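4.2 Aufbewahrung von Handwerkzeug in kleinen Sanitärbetrieben

Für die Erhebung wurden 92 Betriebe schriftlich befragt, die Installations- und Wartungsarbeiten an Trinkwasseranlagen ausführen. Industriebetriebe blieben unberücksichtigt. Die Fragen betrafen den Ort der Lagerung, die Zuordnung der Werkzeuge zu Personen und den Umgang mit Fehlbeständen (vgl. Naciri und Berisha, Abschnitt 2).

Die meisten Betriebe führen das Werkzeug fahrzeugbezogen. Jeder Wagen erhält eine Grundausstattung, Sonderwerkzeug liegt im Lager und wird bei Bedarf ausgegeben. Im Betrieb Murnovent umfasst das Verzeichnis 1658 Positionen, darunter auch Kleinteile wie Dichtungen und Einsätze. Andere Betriebe verzichten auf ein Verzeichnis und verlassen sich auf feste Plätze im Koffer.

Fehlbestände werden häufig erst auf der Baustelle bemerkt – also zu einem Zeitpunkt, an dem eine zusätzliche Fahrt nötig wird. Lahlou empfahl im Gespräch eine Sichtkontrolle am Ende des Arbeitstages. Betriebe mit einer solchen Kontrolle meldeten weniger Nachfahrten, die Unterschiede sind jedoch klein und hängen auch von der Größe des Einsatzgebiets ab.

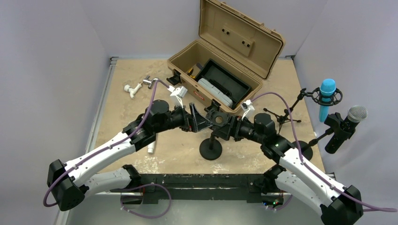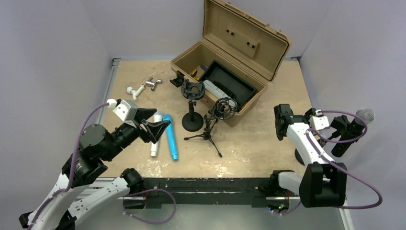 Abb. 2: Arbeitstisch mit geöffnetem Koffer.

Sollte jeder Koffer einer bestimmten Person zugeordnet sein?
In Betrieben mit wechselnden Teams ist die Zuordnung zum Fahrzeug einfacher, bei festen Teams hat sich die Zuordnung zur Person bewährt.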